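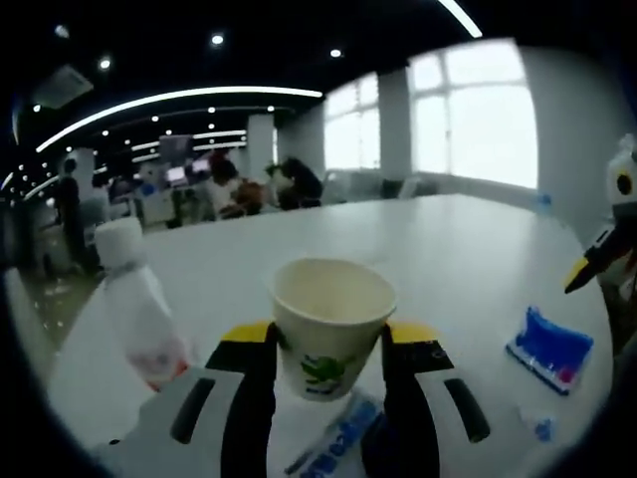

Régis Gilbert keeps his paper cups in the supply closet, on the second shelf, between the printer toner and the coffee filters. He has managed the shared offices on the third floor of the Perrin building in Skirnville for 9 years, and in that time he has bought cups from four suppliers. The current one is plain and cream-white, with a rolled rim and a small green plant-like logo low on the front with a faint blue line under it. It is the sort of cup that ends up on every white table in the building, next to a water bottle, a wrapper and a blue package of something. By late afternoon there are usually several to a table, and most of them have been used once.

Gilbert started paying attention to this in April, when the bill for cups came in higher than the bill for coffee. He asked the cleaning crew to set the cups aside for one month instead of bagging them with the rest of the trash. The count was 3,723.

"I thought they had counted wrong," he said. "Then I went and looked at the bags."

The Perrin building has three floors of small tenants. There is an accountant, a translation office, two design firms and a company that sells parts for greenhouse heaters. They share a kitchen, a long meeting room and a work area with big tables that anyone can use. The shared tables are where most of the mess collects. People sit down with a drink, open a snack, get called away and leave everything where it was.

A paper cup is a simple thing to make and a hard thing to get rid of. The wall is paper, usually with a thin lining on the inside to keep the drink from soaking through. The seam runs down the side and is sealed with heat. The rim is rolled outward, which makes the cup stiff enough to pick up when it is full and gives the lip a smooth edge. Without the roll, the top would buckle the first time anyone squeezed it.

The lining is the problem for recyclers. Many paper mills are not set up to separate it, so cups that go into the blue bin often get pulled out again and thrown away. The hauler that serves Skirnville does not take them. It sends out a sheet every year that says so, and Gilbert has taped the sheet above the kitchen sink, where it has curled from the steam.

He tried mugs first. He bought two dozen and put them on a rack by the coffee machine. The mugs were used and then sat in the sink, and the tenants began sending him messages about the sink. After two weeks one of the design firms had most of the mugs in its own office, and people had gone back to the closet for paper.

The second try was a change of supplier. Farkik, a small distributor in Skulcombe, sells a cup it says can go to a commercial compost site. Gilbert ordered a box of 300 to test. The cups held hot coffee for an hour without going soft, and he liked the feel of them. They cost more, and the nearest site that would accept them was a long drive away. He called and was told that loads had to be free of plastic, including lids and stirrers. He looked at what was in his own bins and decided the building was not ready for that.

What has worked so far is moving things. The cups used to stand in a tall stack beside the water cooler, and people took a new one each time they walked past. Now the stack is in a cupboard with a door, and a jar of markers sits on the counter. Anyone who takes a cup is asked to write a name on it. A cup with a name on it tends to get used again, at least until lunch.

The tables get a different routine. There is a bin at each end of the work area now, where before there was one by the elevator. A pack of wipes stays out for spills. At noon and again at four, a bell rings on the kitchen timer and whoever is sitting at a table clears it, including what the last person left. Bottles go in one bin. Wrappers go in the other with the cups.

The greenhouse parts company objected to the bell and was allowed to skip the noon one. The translators asked for a quieter timer and got it.

Gilbert did a second count after the changes, but only for 7 days, and he does not want to give the number until he has done a full month. He will say that he is ordering less often. The toner has moved down a shelf to make room for the mugs, which came back from the design firm in a box with one handle missing. He plans to put them out again in the fall, with a dish rack this time and a second sponge.

We use cookies to improve your experience on this site. By continuing to browse, you agree to our use of cookies. Accept | Manage settings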